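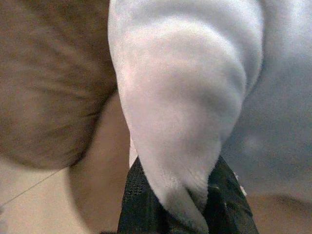

## Families wanted: five weeks with a reward chart

I have never met a sticker chart that lasted past the second weekend in our house. We had one for teeth, one for shoes by the door and one for "kind words," and every one of them ended up under the fridge. So when Fitik sent over a box of their new morning chart and asked if I'd write something nice about it, I said I'd rather see what other families made of it first.

Their leaflet says children "will be ready for school without being asked." I'd love to meet these children. It also says 82 percent of parents noticed a change, and I can't find out how many parents were asked, or what kind of change. A change could be more shouting.

What I'm looking for is families who will use the chart at home and tell me how it goes, including if it goes in the trash.

### Who can take part

- You have at least one child between 4 and 8 who has to be out of the house on weekday mornings.
- You aren't using another reward chart at the moment. If you've tried one before and hated it, you're very welcome.
- Nobody in your household works for Fitik, or for Tikeck, who make the stickers.
- You can fill in a short form once a week. It's in English only, sorry.

Single parents, grandparents who do the school run, foster families, twins, kids who go between two homes - all fine. If your child splits the week, I can send a second chart.

### What you'd be doing

You get the chart, the stickers and the "starter story" (skip it if you like, I found it a bit preachy). You put the chart up wherever you want and use it on school mornings for 5 weeks. Once a week you tell me three things: whether you used it, what the morning was like, and anything your child said about it that you're happy for me to share.

Please don't try to be a good example. If you forgot it from Tuesday on, write that down. I suspect forgetting is most of the story with these things and the leaflet doesn't mention it once.
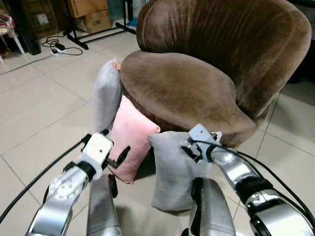

**Do we have to give a prize when the chart is full?**

That's up to you. Fitik suggests a "special treat" without saying what one is, so just let me know what you promised, if anything, and whether it had to get bigger as the weeks went by.

### What you get

A $20 grocery gift card at the end, even if you quit early, and you keep the chart. The cards are paid for out of the blog's own pot, and Fitik has no say in who is picked or what I print. They've asked to read the results before they go up. I've told them they can read them when you do.

### Who's running it

I write Skavden Mornings, and Emiliano Xolalpa is helping with the forms. He has older kids and believes in charts more than I do, so between us you should get a fair hearing. Children's names won't appear anywhere.

### How to sign up

Send an email to Emiliano at the address on the contact page with "chart" in the subject line. Tell us your children's ages, what time you need to leave and what usually goes wrong. A couple of lines is plenty. If you're near Goodwin you can pick up your box from me. Otherwise it comes by mail.

Sign-up closes at the end of September, and we'll write back to everyone either way.

Posted September 21, 2025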